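Handout 5: When to Close the Fingers
Manipulation Software, spring section
Mon 8 February

Read this before the lab, or during it, which is when most of you will read it. Bring the printout of the state diagram from Handout 4. If you lost it, draw it again from memory and compare yours with a neighbor's. The differences will be educational.

5.1 Where we left off

Last time we had a policy that could reach for a thing and hold it, provided the thing was a block. Blocks are generous. A block has a pose, six numbers, and when you move it the six numbers change and the block goes on being a block. You can write a planner for blocks in an afternoon and feel very good about yourself until dinner.

Cloth has no six numbers. A sweater folded over itself has a shape your state vector can't hold, and the part you want is often under a part you don't want. So this week we stop asking for the pose of the object and ask a smaller question: given what the wrist camera sees right now, should the fingers close?

5.2 The smaller question is also hard

Three signals are available to you in the lab code.

Gripper width, from the encoder. Cheap, clean, and nearly useless on thin fabric. One layer of knit between soft pads and no layer of knit between soft pads give readings that overlap more than you'd like.

The wrist image. Rich, and full of lies at the edges because of the fisheye lens. Straight things bow. Do not "fix" this by undistorting everything to a flat picture before you feed the network. You will throw away the outer third of your view and then wonder why the policy is surprised by sleeves. Calibrate the lens, keep the raw image, and undistort only the points you need for geometry.

Relative motion, from the tracker. Use the gripper's pose relative to its pose a few steps back. Absolute pose ties your policy to one bed in one room, and you will be graded in another.

5.3 Labels

The lab set has 130 demonstrations recorded with hand-held grippers, and every frame gets one of four labels: approach, straddle, pinched, release. Straddle is the one people leave out. It means the fingers are open on either side of cloth, or just over it, and nothing is held yet. Without it your classifier has to put those frames somewhere, and it puts them in pinched, with confidence.

Practice on this pair before you open the labeling tool. Straddle first, then pinched:
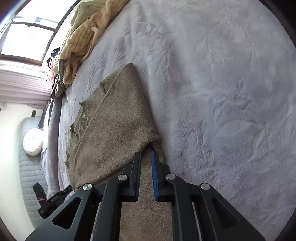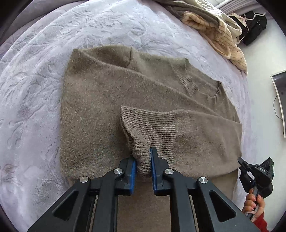 Gaétan Charbonneau objects that four labels is one too few, and that anyone who has trained on knits should split pinched into "one layer" and "more than one," as a fold planner cares a great deal about the difference and the gripper doesn't care at all. He would also drop release, on the grounds that you can recover it from the width signal for free. I think he is right about layers and wrong about release. Width tells you that the fingers opened. It doesn't tell you that the cloth let go, and fuzzy yarn has opinions about that. You may use his five-label version for extra credit if you say so at the top of your write-up.

5.4 From labels to a controller

The simple approach, which everyone tries: run the classifier on each frame, and close when it says straddle. What you get is a gripper that chatters like a nervous typist. The probability wobbles around 0.5, the command flips, the fabric gets nibbled.

Do this instead.

a) Smooth over a window. The starter code uses 20 frames. Try shorter ones and plot the delay against the false closings.

b) Use two thresholds, a high one to close and a low one to give up. Keep them well apart.

c) After closing, lift a little and classify again. If the answer isn't pinched, open, back off, and go around. Put a limit on the retries. A loop without a limit is how the Bravine arm spent most of a night last March making up its mind about a dish towel.

d) Log everything, including the things you decided not to do. Log the camera timestamp and the encoder timestamp separately. They disagree, and the lag between them can look exactly like a perception bug.

On (d): the Wokura logger writes a file per episode and will cheerfully overwrite the last one if you reuse the name. Frame 1709 of the Lynch run is the usual cautionary tale. The label says approach, the image says pinched, and the whole error was a clock offset. Two people retrained a network over it.

5.5 Two grippers

Part of the set was recorded with a pair. Treat each one as having its own label stream and its own camera, and give each policy head the other gripper's pose as an input. Don't merge the labels into combined states. Four times four is sixteen, most of them will be starved of data, and you'll spend the week explaining an empty row in a table.

Watch the tracker when one gripper passes in front of the other. The features on the moving gripper get mistaken for the room, and the room appears to drift — a brave conclusion on the software's part. The mask script in the Rolludis folder handles this if you run it before tracking. Running it afterward does nothing, quickly.

5.6 To hand in

Label 36 episodes of your choice, at least half of them two-handed.
Train the classifier, report the confusion matrix, and write one paragraph on your worst cell.
Implement (a) through (c) and plot the close command over one full episode, raw and smoothed on the same axes.
Label your axes. Yes, this was on the last handout too.

Reading for next week is the chapter on action chunking, up to the part where the author starts apologizing for the notation.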